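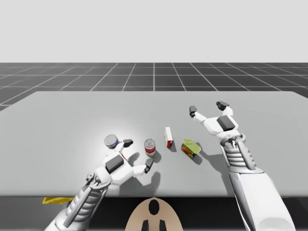
Dridton Allotment Association
Minutes of the ordinary meeting held 2022-08-26 in the Lawal Room

Present: Ivars Navickas (chair), plot holders as per the signing-in sheet.
Apologies: received from the holders of plots 2 and 13.

1. Minutes of the last meeting
Agreed as a true record, with one change. Under Paths, "the lower gate" should read "the side gate". The chair signed the corrected copy.

2. Matters arising
The lock on the side gate has been changed. Members who have not collected a new key should see the chair. The old keys no longer work and can be thrown away.
The letter to the council about the overhanging sycamore was sent and has been acknowledged. No date has been given for the work.

3. Water
The meeting spent most of its time on this item. The tanks at the top end ran dry several times in the hot spell and members there had to carry water up from the bottom tap. It was felt that the pressure drops badly when more than one hose is in use.
Ivars Navickas had asked Lirnum, who fitted the present pipe, to look at it. They found a slow leak under the main path near plot 11 and a stiff valve at the top tank. Their price to repair both is £2981. Several members thought this high. It was pointed out that it includes lifting and relaying the path.
A second price will be asked for before anything is agreed. In the meantime hoses are not to be left running unattended, and the top tanks are to be filled in the evening. A proposal to ban hoses completely until the leak is mended was put to the vote and lost.
Action: chair to get a second price and report back.

4. Plots and waiting list
Plot 13 has been worked very little this year. The holder has written to say that he has been unwell and would like to keep half of it. This was agreed. The other half will be offered to the next person on the list.
There was a long discussion on whether new members should start on a half plot as a rule. Some felt a full plot puts people off in their first summer. Others said that half plots make for more paths and more edges to keep cut. No decision was made.
Members are reminded that rent is due in November and that a plot is not given up until the key has come back.

5. Rarkisness Field
The owner of Rarkisness Field has asked if the Association would object to sheep being put in next to our boundary fence. No objection, provided the fence is made good first. The bottom stretch has two loose posts and would not hold a sheep. The chair will reply in those terms and ask who is to pay for the posts.

6. Produce show
Entries close on the morning of the show. The onion class will again be judged as a set of three, dressed, tops tied. After last year's disagreement the rule on runner beans has been reworded: beans are to be shown with stalks on and may be laid flat in any direction. Jams must have a plain lid and a label giving the month made.
It was asked whether shop-bought pots are allowed in the flower class. They are.

7. Bonfires
Two complaints from houses on the lane. No fires before dusk, and none at all when the wind is towards the houses. Green waste should go on the heap, not on a fire.

8. Any other business
The shed roof lets in rain over the mower. A sheet has been put over the mower for now.
A green-handled spade has been left by the bottom tap. The owner should collect it from the shed.
Seed potato orders will be taken at the next meeting.

Next meeting: to be held in November, same room. The date will be put up on the gate.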